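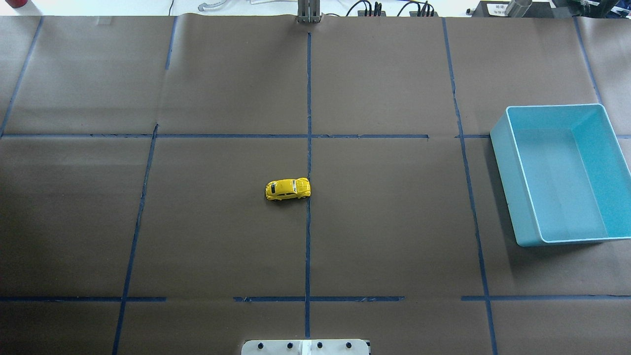 Sidport to try paid parking by the hour in the old center

2023-01-17

The town of Sidport will begin a trial of paid parking in the streets of the old center in February. The trial was approved at the last meeting of the town council, after a discussion that went on until late in the evening. Until now, parking in these streets was free for everybody, with no limit of time.

The new rules will apply in Figueroa Street, in the market square and in the small streets between the square and the harbor. On the first day of the trial the signs will be uncovered and the machines for payment will be switched on. The machines are already in place, but they are still covered with gray bags and cannot be used.

Drivers will pay from nine in the morning until six in the evening. At night and on public holidays parking stays free. The first half hour is also free, but the driver must take a ticket from the machine and put it behind the windshield. After this first half hour the price is 2 dollars for each hour. It is not allowed to stay longer than 3 hours in the same place. A driver who wants to stay longer must use the parking lot on Dreson Road, where the price is lower and where a car can stand the whole day.

According to the town, the reason for the change is that the streets of the center are full from early in the morning. Many of the cars belong to people who work in the shops and offices, and these cars do not move until the evening. Visitors who come only to buy bread or to go to the pharmacy drive several times past the same houses looking for a place. The town has received complaints about this for many years, and also about cars left in front of gates and on the sidewalk.

Residents of the center can ask for a permit. One permit will be given for each home, and a second one can be bought if there is a second car registered at the same address. With the permit, a resident can park without limit of time in the streets of the zone, but not in the market square itself. The permit is not connected with a fixed place. If the street is full, the resident must look for a free place like the others.

The application form can be found at the town hall and on the town's website. The applicant needs the registration document of the car and some proof of the address, for example a bill for water or electricity. People who rent their home can bring the rental contract. People with a company car must bring also a letter from the employer. The office asks residents to apply early, so that the permits can be sent by mail before the trial begins. During the first two weeks a driver who has applied but has not received the permit can show the receipt of the application instead.

The places for disabled drivers stay where they are and remain free. Two new ones will be added, one near the entrance of the library and one next to the post office. Motorcycles and bicycles do not pay. The loading places for trucks can be used as before in the early morning, but after ten o'clock they will become normal paid places. This last point was changed during the meeting. In the first plan the loading places were reserved for the whole day, and some council members found this too much for such narrow streets.

On market days nothing changes for the sellers. They can bring their vans to the square before seven, unload, and take them to Dreson Road, where a part of the lot will be kept for them without payment until the end of the market.

Not all the shop owners are happy with the plan. Gosar, the hardware store at the corner of Figueroa Street, put a sheet of paper next to its cash desk where customers can sign against the trial. The store says that its customers often buy heavy things, such as paint or bags of cement, and that they will prefer to go to the big stores outside the town if they have to pay for parking. Also the hairdressers in the street wrote a letter to the council. They are worried about the limit of time, as some of their customers come for a treatment that takes the whole morning.

Other businesses see it differently. The owners of two cafes on the square told the council that their tables will be nicer to sit at when there is less traffic going in circles. The bakery asked that the free half hour should stay also after the trial, whatever the council decides about the rest. The pharmacy would like to have a few places with a limit of fifteen minutes in front of its door. This wish was not accepted for now, but the council will look at it again.

For the people who work in the center, the town has prepared a monthly ticket for the lot on Dreson Road. The walk from there to the square takes around 13 minutes. The path goes along the canal and was, until last fall, quite dark in the evening. New lamps were put up in November -- except on the part under the railway bridge, where the work is not finished. The town says that these lamps will also be working before the trial begins. The bus number 6 stops at the entrance of the lot and goes to the market square, but it does not run in the late evening. A person who works in a restaurant will therefore have to walk back to the car.

The question of the bus took a large part of the discussion in the council. Several members wanted a later bus to be part of the trial. The bus company answered that it cannot change the timetable in the middle of the winter season, but that it could add one more bus from the spring if the town pays a part of the cost. The council did not vote about it. It will return to the subject when the company has sent a written offer.

Also the fines were discussed. A driver without a ticket, or with a ticket that has run out, will find only a warning on the car during the first two weeks. After that, fines will be given. Cars that stand in front of a gate, at a crossing or on a place for disabled drivers will be fined from the first day, as this was never allowed. The control will be done by the same officers who already work in the harbor area in the summer.

Payment is possible with coins or with a card. The machines do not accept bills and do not give change. A payment by phone was also planned, but it will not be ready for the beginning of the trial. The instructions on the machines are in English and Spanish. If one machine is out of order, the driver must use the next one; there is one at each end of Figueroa Street and there are others on the square.

The trial will continue until the end of the summer. The town wants to see how it works both in the quiet months and in the season when the visitors come for the beach. In the fall the council will receive a report with the number of tickets sold, the number of fines and the opinions of residents and shops. Then it will vote if the paid parking stays, if it is changed or if it is stopped. The money from the machines will be used first to pay for the machines and the signs, and what is left will go to the repair of sidewalks in the center.

A meeting for residents will be held at the library before the trial begins. The date will be put on the notice board of the town hall. Questions can also be left in writing at the information desk, and the town promises to answer them at the meeting. A map of the zone, with the places of all the machines, can be picked up at the same desk or at the post office.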